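Moving the shop's stock to a new building, a thread. 8/26/18

Long one. Mute me now if you don't care about shelving, paper or forklifts. 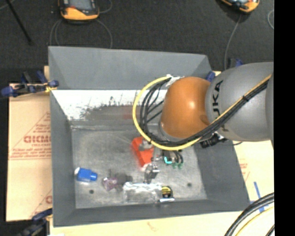

Grey metal bin, cream sheets under it.

1/ Kuster sells offcut and end-of-run paper to schools, printers and people who make their own notebooks. We have been in the same building on the flat side of Kistotmont since before I started. The lease ran out and the rent went up, so we moved.

2/ The new place is smaller but the ceiling is higher. On paper it holds more. In practice you need a ladder for anything you used to reach from the floor, and I am not tall.

3/ We moved 1,311 cartons. I know the number because every carton got a sticker, and I printed the stickers. The sticker printer jammed at 114 and I had to restart the sequence by hand.

4/ If you are ever labelling cartons, put the sticker on the short end. We put ours on the long side and then shelved them short end out. I spent a whole day pulling boxes out to see what they were.

5/ Paper is heavy. Everyone says they know this. Then they fill a big box with it and can't get it off the ground. Small boxes, filled to the top, taped twice. A half-full box crushes when you stack on it.

6/ Paper also doesn't like being moved in wet weather. We had booked the truck for March and the rain came in sideways for most of the first day. The driver had one tarp. We bought another at the hardware store across the road and it cost more than I would like.

7/ Let paper sit before you cut it. Leave it wrapped in the new room for a couple of days so it gets used to the air. We cut one lot of cover stock straight off the truck and it curled at the corners. It went out as seconds.

8/ A few people asked what we did about the shelving. We kept the old steel uprights and bought new beams from Pliner. The beams were good. The clips came in a separate delivery a week later, and the beams are no use without the clips.

9/ So for a week the whole stock sat on pallets in the middle of the floor with a path down one side. Orders still went out, slowly. If yours was one of the slow ones, thanks for being decent about it.

10/ Things I would pay for again: the pallet jack with the wide wheels. The good tape. A second kettle.

11/ Things I would not pay for again: colour-coded stickers. The blue and the green look the same under our lights. I ended up writing B and G on them in marker.

12/ We found stock nobody had listed. A stack of grey-blue laid paper from a mill that closed years ago. Ledger sheets with red rules. Two rolls of something waxy that we still can't identify. It has been put aside until somebody has the time.

13/ The laid paper is going up for sale in packs of 60 sheets. No reserves, no holds. It will be on the counter and on the site at the same time and when it's gone there isn't any more.

14/ Parking is better at the new place. There is a loading dock around the back off the lane, and the neighbours at Bramura don't mind you stopping there for a few minutes if you are picking up. Please don't block their roller door.

15/ The bus is worse. It used to stop outside. Now it's a 2 block walk, uphill with your paper on the way back. If you are buying a full carton, get a lift with someone or have it delivered.

16/ Someone asked about the old counter, the long timber one with the brass ruler set into the edge. It came with us. It didn't fit through the front door so it went in through the dock, on its end, with four of us holding it. One scratch. I've put the tape dispenser over it.

17/ The cutting service is running again but only on weekday mornings. The guillotine needed a new circuit and the electrician has one more visit to make. Straight cuts only for now - no hole punching, no rounded corners.

18/ The sample wall is not up yet. The sample books are in three tubs beside the counter, sorted by weight and then by colour. Please put them back in the same tub. I will be sorting them either way.

19/ Same phone number, same hours, closed Sundays as always. I'm only here today to finish the price tickets. The new address is on the site, and the old one still shows up on some maps, so check before you drive over.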